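Dolleson Bakehouse - Questions we get a lot

Updated 17/01/2018

Typing this between batches so keep it kind. If its not covered, email or ask at the counter.

When does the Hastulstead shop open?
July, if the oven gets here. It's the last big thing. Counter's in, floor's done, sign's ordered. We'll post the date on the door and in the newsletter first.

Is the Jirnonham shop closing?
No. Same hours, same people, same cranky front door. Hastulstead is a second shop.

Will the menu be the same?
Mostly. Rye, seeded loaf, cardamom buns, cinnamon knots, the plain butter cookies. Hastulstead has a bigger kitchen so we're adding soup at lunch and a flatbread. Pies stay in Jirnonham for now.

What's the Þórarinsdóttir loaf?
Dark rye, baked low and slow overnight in a lidded pan. Named for the family recipe it came from. Dense, a little sweet, very good with butter and smoked fish. Slice it thin. Keeps for days in a paper bag, longer wrapped in a towel. Don't put it in the fridge.

How many buns do you make?
Around 2,000 a week right now. Yes we still sell out. Come before 10 if you want cardamom.

Can I reserve bread?
Yes. Call or email by 4 the day before. We hold it til closing, then it goes on the shelf.

Do you take big orders?
Up to 100 buns with a week's notice. More than that, ask - it depends what else is in the oven. Half up front, the rest at pickup. No refunds inside two days, we've bought the butter by then.

Gluten free?
Not really. There's a flourless almond cake most weeks but it's made in the same kitchen as everything else. Flour gets everywhere. If you have celiac please skip us.

Nuts, dairy, eggs?
Almonds and walnuts in the kitchen every day. The rye and the seeded loaf have no dairy or egg in the dough. Buns have all of it. Ask us to check the binder, we don't mind.

Anything vegan?
Both of those loaves, plus the flatbread when it starts. Soup will usualy be vegan but not always. Check the board.

Do you deliver?
Restaurants and cafes only. We tried home delivery for a bit - too many squashed boxes.

Can I pay by card?
Card or cash at both shops. Gift cards too, any amount, and they'll work in Hastulstead once it's open.

Is online ordering coming?
Working on it. Pickup orders first, Jirnonham only to start. Until then phone or email, same as always.

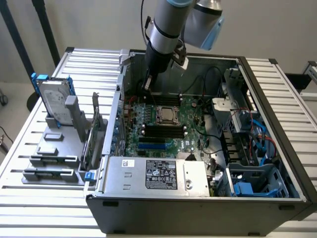
Where do I park?
Jirnonham - street out front, or the lot behind the hardware store after they close. Hastulstead has its own spaces, enter from the side street.

Will there be seats?
A long bench and a few tables in Hastulstead. Jirnonham is still standing room and the window ledge.

Dogs?
Outside, yes. There's a hook and a water bowl by teh door.

Are you hiring?
For Hastulstead, yes. Early bakers and weekend counter. Baking experience is nice, getting up early matters more. Drop a note at the Jirnonham counter with a phone number and which days you can work.

Can I buy your starter?
Just ask for some. Bring a clean jar with a lid, mornings are best.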